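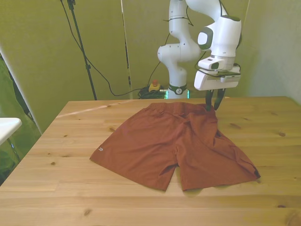

Istlow Textile Reuse: garment handling trial
Second progress report to the Esgate Fund
Prepared by Eirlys Jarman, 31 May 2019

1. Where we are

The Fund asked us to find out whether the Ouellet handling kit, as sold, could take over the dullest job at our Clorkport sorting hall, namely picking up one garment at a time and laying it flat enough to be graded. The brochure says the kit is "ready for soft goods out of the box". We have now had it out of the box for eight weeks and can report that the box was very good.

The kit is an arm, a two-fingered gripper, a small camera at the wrist and the software to run them. Setting up took four days against the one promised, most of it spent on a licence key.

2. Results this period

We ran 203 attempts at a single pick from the table. Of these, 115 ended with the garment held by the fingers and moved to where we had asked. The rest ended in various ways, the commonest being a confident grip on nothing at all, reported by the software as a success. Ouellet have acknowledged this and call it "optimistic logging".

Waistbands and thick hems go best. Anything bunched up is harder, as the software likes to choose the highest fold, and the highest fold is seldom the useful one. 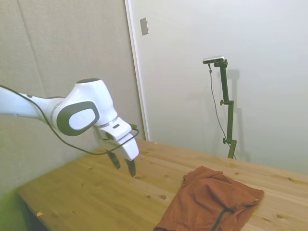 Speed remains a sore point. Our graders clear 600 items in a shift without appearing to hurry. The kit has yet to clear 100, and it needs more encouragement than they do.

3. Support from the supplier

Polite and prompt. We have raised nine faults and had nine replies, four of which contained an answer. The update that came with the last of these cured the jerky approach to the table and lost our saved settings, so we now keep them on paper as well.
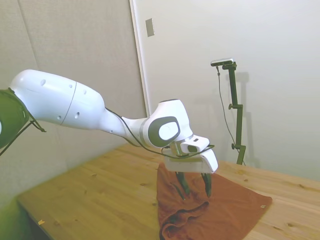
4. Spending

Within budget, apart from a second set of finger pads. The manual lists these as lasting "the life of the product". We have asked which product.

5. Next period

Mixed fabrics, then pairs of garments tangled together, which is how the public prefers to donate them. We would like to keep the kit on hire until October and ask the Fund to agree to this. We don't recommend buying at the present price. A revised quotation has been requested and will be sent on when it arrives.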